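About Mular

Who we are
What we do
How a day goes
The Gesdale rooms
Work with us

Who we are

Mular is a small company that gathers examples of everyday hand work so that robots can learn from them. We pick things up, put them down, open them, close them, stack them, and then do it all over again with the table turned or the lamp moved. There are 18 of us, and we love this work!

We started out at a single desk with one hand-held gripper and a long list of chores we wanted a machine to be able to do someday. Some of those chores are still on the list (folding a fitted sheet, we are coming for you). Others have grown into whole sets of recordings that get used every week by people who train robot arms for kitchens, stockrooms and repair benches.

What we do

A learning system needs to see a task done many times, and done by people with different habits. One person slides a box before lifting it. Another goes straight down and grabs. Both ways are fine, and a system that has met both of them copes much better when the box is turned sideways. So most of our time goes into plain, careful repetition with a lot of variety mixed in.

Our people hold the gripper themselves. It closes when you squeeze, it has a camera on it, and the recording shows the job from right above the fingers. There is no big arm to program and no cage to stand behind, so we can work at an ordinary table in an ordinary room and switch jobs in minutes. It takes a new person an afternoon to feel clumsy with it and a few more days to stop feeling clumsy. After that it starts to feel like part of your hand, and people catch themselves reaching for their coffee with it.

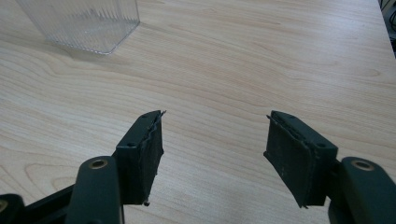

Clear plastic is one of our favorite subjects at the moment. It bends light, it picks up the color of whatever is under it, and its edges can be really hard to find from a camera's point of view. A person hardly thinks about it and simply reaches out. For a learning system it's a proper puzzle, so we keep clear tubs, cups, lids and trays in regular rotation, on light tables and dark ones, in shade and in full sun.

We record the misses as well. If someone bumps a container, or grabs too high and has to try again, that take is kept and labeled as what it was. Recoveries are some of the most useful things we collect, and you can't fake a good one. (We tried. They look terrible.)

How a day goes

We start at 9 with the task cards. A card gives a job in a sentence or two, such as "move the cup to the far side of the tray," and leaves the how of it up to the person holding the gripper. Everybody takes a card, sets up a table and warms up with a few takes that we throw away.

After that we record in blocks of 15 minutes, with a break between blocks to rest the wrist and rearrange the table. Nobody does more than 5 blocks on the same card, as people get too smooth after that and every take begins to look like the last one. We'd much sooner swap people around and get a fresh pair of eyes on the job.

Afternoons are mostly for review. We watch takes back, mark where each grasp begins and ends, and argue in a friendly way about whether a cup that got nudged into place counts as "placed." Those arguments end up in our labeling guide, which has become a long and rather lovable document. It has an entire page on lids.

The Gesdale rooms

Our home is in Gesdale, up one flight of stairs over a row of shops. We have three recording rooms and a long storage room full of household stuff, sorted by how annoying it is to pick up. The top shelf is for things that roll. The bottom one is for things that tangle, and we try to keep the door of that cabinet shut.

Each room has its own tables and its own light, and we change both around all the time. If a system has only ever seen one tabletop, it can get very attached to it, and then a different pattern in the wood is enough to throw it off.

Our projects

Psarras is our kitchen and tabletop set. It covers containers, dishes, wrappers and small tools, and it's the one we've been building the longest. New cards go into it every month, many of them suggested by whoever did the dishes the night before.

Falis is newer and covers jobs that need two hands, with a gripper in each. Think of holding a jar steady while the lid comes off, or feeding a cord through a loop. It's slower going, and it can be pretty funny to watch in the early takes, but it is coming along nicely. The first full round of cards should be finished in September.

Work with us

You don't need a background in robotics to record with us. Patience helps, and so does being the kind of person who enjoys getting a fiddly thing right. We have had bakers, a piano tuner and a former mail carrier on the tables, and they all brought ways of handling things that we hadn't seen before.

If you'd like to try it, come by for one of our open mornings in Gesdale. We'll hand you a gripper and a task card and you can see how it feels. If you train robots and are looking for examples of a certain job, write to us and tell us about the job, the objects and the kind of place it happens in. We answer every message, and if it's a task we've never tried, there's a good chance someone here will be testing it out by lunchtime!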